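Bon, je vous avais promis des nouvelles de Fumura, mon petit planificateur de tâches, et j'ai passé tout novembre dedans (adieu les soirées !). L'exercice : ranger des canettes sur une étagère à deux bras, avec un seul arbre de comportement pour les deux. Sur le papier, c'est mignon. En pratique, j'en suis à la version 9 de l'arbitre qui décide quel bras a le droit d'approcher la planche.

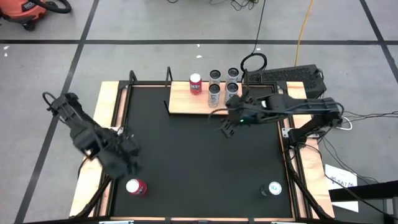
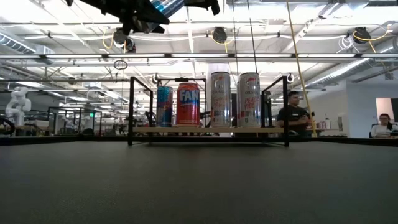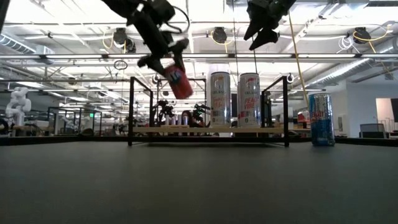

Le gros changement, c'est que je ne replanifie plus tout à chaque nouvelle détection. Avant, une étiquette brillante faisait sauter la pose estimée de 7 mm et hop, trajectoire à la poubelle ! Maintenant je filtre, et je ne relance le calcul que si l'écart persiste pendant 30 cycles. C'est Grethe Blöndal qui m'a soufflé l'idée, et j'ai râlé avant de l'essayer (pardon Grethe).

Reste le visualiseur, qui rame dès que le journal dépasse 2000 lignes. Je m'y mets ce soir, après le café.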